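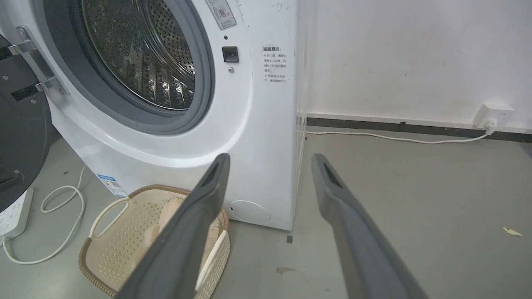 드럼 안에서 나는 쉰내, 어디부터 봐야 하나?
문 고무패킹 안쪽 주름부터. 그다음이 앞면 오른쪽 아래 동그란 필터 뚜껑. 세제통은 맨 나중에 봐도 됨.

2012년 7월. 작업실 세탁기 점검, 수요일 오후.

Hatitz 천 시험분 돌리기 전에 청소부터. 지난번 Lena 원단에서 냄새 올라온 거 이거 때문인듯. 1월에 한 번 하고 계속 미룸.

순서 메모
- 전원 빼고 문 활짝. 패킹 젖혀서 마른 천으로 한 바퀴. 회색 고무라 때가 잘 안 보임, 손전등 필수.
- 주름 아래쪽에 실뭉치 + 물때. 칫솔로 긁음. 락스 원액은 쓰지 말것 (고무 상함).
- 필터 뚜껑 열기 전에 납작한 대야랑 수건. 물이 생각보다 많이 나옴. 5분 정도 걸림.
- 드럼은 구멍 사이사이 보풀. 안쪽 돌출된 날개 옆에 특히. 젖은 수건으로 닦고 끝.
- 빈 통으로 고온 1회, Zwahlen 세정제 2스푼. 끝나고 문 열어둔채로 30분 이상 말림.

문 걸쇠 들어가는 네모 구멍도 면봉으로. 세제 가루 굳으면 문이 안 닫혔다고 나올 때 있음. 경첩 나사는 손으로만 확인, 헐겁지 않음. 조이지 말고 둘 것.

옆쪽 경고 라벨(警告提示)은 중국어 그대로인데 한글 번역 붙여놓자는 얘기 있었음. '开门前' 으로 시작하는 줄, 문 열기 전 주의사항이니 그거부터. 아직 안함. 라벨은 알콜로 닦지 말것, 글씨 지워짐.

결과: 냄새 많이 줄었는데 완전히는 아님. 배수호스 쪽 의심. Ginasmont 에 호스 재고 문의할 것, 길이 먼저 재고.

다음 사람: 문 닫아두지 마세요. 세제통도 빼서 말리기. Hatitz 천은 내일 아침에 돌림, 찬물로만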